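I've gone off plastic sleeves. Completely off them! They glare under the lamp, they stick together, and every time I turn a page at band practice it sounds like someone opening a packet of chips. So I've been making my own backing boards out of cardboard, and I'm a bit obsessed.

The method is barely a method. Lay the card down, put a sheet of paper on top, shuffle it until there's a margin you like, then rule around it in pencil and cut outside the line. I used to cut right on the line and the corners went furry within a week (the bottom ones especially, where they sit on the lip of the stand).

Plain brown card is my favourite colour for it. I did try the coloured stuff from Gondanetti, a lovely deep green, but it bowed badly once we were playing outdoors and I spent most of Vulura Waltz holding it flat with my elbow. Not my best performance.

A perforated metal desk is brilliant for this too, by the way. You can poke a bit of string through the holes and tie a board on when it's windy. My old folding wire stand from Negash Music couldn't do that, and it pinched my fingers every single time. 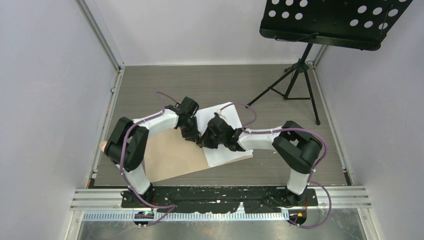 Durport, March 6, 2026

Paper's still sitting crooked on the card, and I haven't ruled a thing on this one. I'd like three boards done before the April concert, all the same size so they stack properly in my bag. Card, paper, stand, plenty of table. Off to find the good pencil!

Contact | © 2026 | Back to top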